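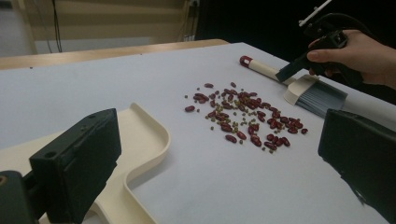
Trinidad wants to know why the actors in a play talk so loudly when they are supposed to be whispering. It is a good question, and the answer has to do with the size of the room.

When you whisper to a friend, the sound only has to travel a few inches. At the Cavorholm Theater there are 367 seats, and the people in the last row have paid to hear the play too. So an actor uses a stage whisper. The voice turns breathy, as it does in a real whisper, but the actor pushes out much more air and says each letter very clearly. The t's and k's at the ends of words matter most.

Try it yourself. Stand at one end of a hallway and ask someone to stand at the other end. Whisper "The cat took my ticket" the normal way. Then say it again with a big breath behind it, and make every t sharp. Stop if your throat hurts.

The other actors on stage may act as if they can't hear. This is a kind of agreement with the audience. When one person turns away and talks to the crowd, it is called an aside. Everyone watching knows that the rest of the characters missed it.

Some theaters use small microphones, often hidden in the hair or taped to the cheek. Big musicals nearly always do. Without a microphone, an actor has to practice – sometimes for years – before a whisper will reach the balcony.

A few words to know:
Aside – a line spoken to the audience
Balcony – the upstairs seats
Project – to make your voice carry a long way

Home Backstage Words to Know Ask Us Grown-Ups Next Page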